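Rurnell Soft Grasping Challenge

The Rurnell Soft Grasping Challenge is a student robotics competition in which teams program an arm to pick up, turn and put down objects that change shape when squeezed. It is held each June and is open to school and college clubs. The name comes from the Rurnell building, where the first contest took place.

Format

Each team has 15 minutes at the table. Objects are drawn from a common set that includes sponges, folded cloth, bread rolls and crocheted toys. A lift counts once the object has been held clear of the surface, and points are lost for drops. Teams may use a camera at the wrist, but only 2 people may stand inside the marked area during a run.

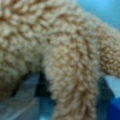 Crocheted toys are generally regarded as the hardest part of the set. The stitches can catch on a fingertip, and a limb may swing when the arm turns, which upsets programs written for rigid blocks. Most clubs practise on them for several weeks before the contest — often with toys made by the students themselves.

Scoring

The highest score on record is 424, set by the Nouri club. A team needs 73 points in the morning round to go through to the afternoon. Ties are settled by a single lift with an object neither team has handled.

Organisation

The rules were drawn up by Homa Asadi, a teacher who also ran the first practice sessions. Teams from Zateo and Benevora have entered every contest so far. Clubs keep their own code, though many share their practice notes afterwards.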